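Trickle charging

Trickle charging is the practice of feeding a small, steady current into a rechargeable cell that is already full, to make up for the charge it loses while sitting idle. Makers of household chargers often present it as a feature. Whether it helps the owner much is open to doubt, particularly with newer low self-discharge cells, which keep most of their charge on the shelf without any help.

The rate is usually given as a fraction of the cell's capacity, written C. For nickel-metal hydride cells a rate well below C/10 is commonly advised. A charger that supplies 54 milliamps to a 900 milliamp-hour AAA cell is running at a little over C/17. Left on for a weekend, that is unlikely to matter. Left on for months, the extra energy has nowhere to go except into heat, and heat shortens cell life. 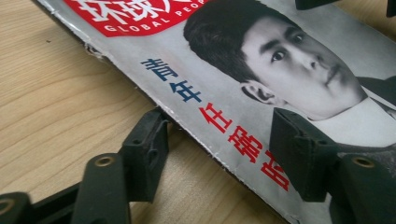 Claims and evidence

The Minow bench charger and the later Tallholm model were both sold with the promise that batteries could be left in place "indefinitely." Neither box said what this meant. Iolo Jarman, a hobbyist writing in the Endcombe club newsletter, left 16 cells in a Tallholm unit from January onward and reported that several had lost capacity by summer. His test is often quoted, but it had no control group -- the cells were of mixed age, and he did not record room temperature. It shows that something went wrong with some old batteries and not much more.

Sellers' figures deserve the same caution. A cycle count of 300 or more printed on a package normally assumes a set charge rate and a mild room, and says little about a cell kept on trickle charge all year.

Other battery types

Lithium-ion cells should not be trickle charged at all. Their chargers cut off the current once the cell is full. Lead-acid batteries are better suited to long-term upkeep, though the method used is normally float charging, in which the voltage is held steady and the current is allowed to fall. Advertising tends to use the two terms as if they were the same -- the Mostyn garage charger, labeled "trickle" on its front panel, is a float charger according to its own manual.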